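April, almost 10 at night

What a good day at the table! I cleared off every mug and every scrap of tape this morning, and Rigoberto Contreras came by at 4 with a bag of oranges and stayed through dinner. We talked about the dice game the entire time. He wants to call it Wosum. I still like Grellow, and I told him so more than once. 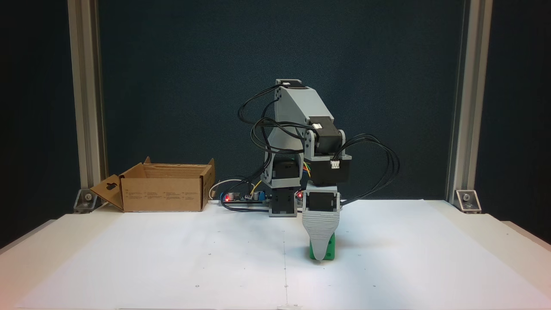
Green won, by the way. We went back and forth on colors for weeks (he was all for red, I was the stubborn one) and I'm so happy we stopped arguing. That bright green block on the white tabletop is the color I had in my head, and against the navy panel it's even better. I want the whole game to look like that!

Rigoberto read me the rules over dinner and I stopped him every other line. First to 1000 points wins, but he found a way to finish on 1142 in his test game with his sister, so now we need a rule for going over. I say you keep the extra. He says you drop back. To be settled.

Then boxes. I've gotten silly about boxes. I like plain brown cardboard with a flap that folds out and a little slot for hanging it up, and small dark print low on the front. No glossy lid for us.

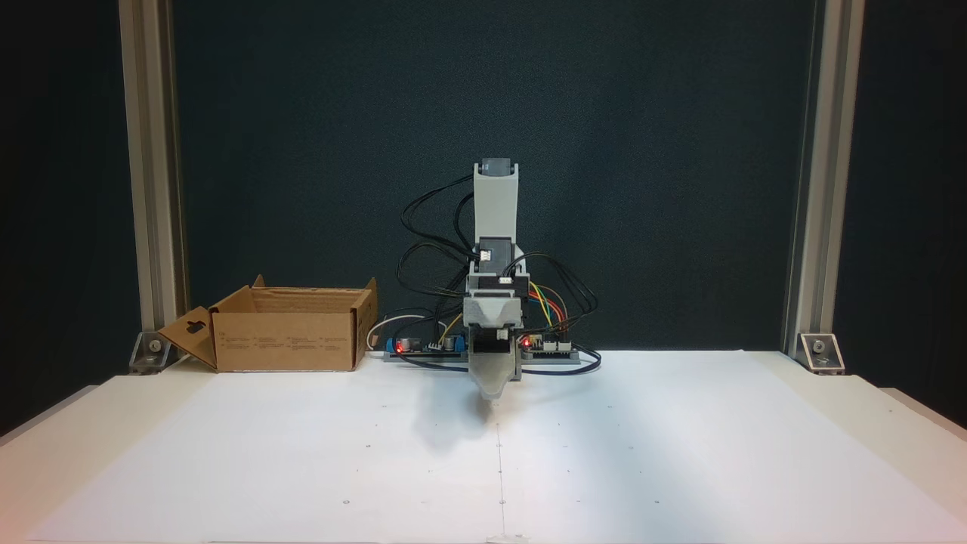

For tomorrow

Call Kendine about paper samples. Write out the going-over rule both ways and play each one. Find my good pencil. Ask Rigoberto if he took my good pencil.

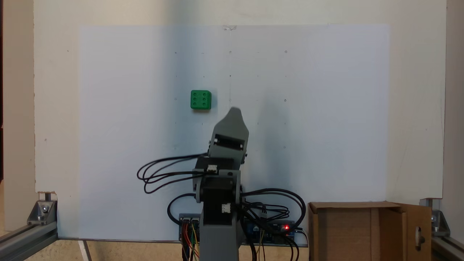

Six on the green die, and the pencil grid on the paper.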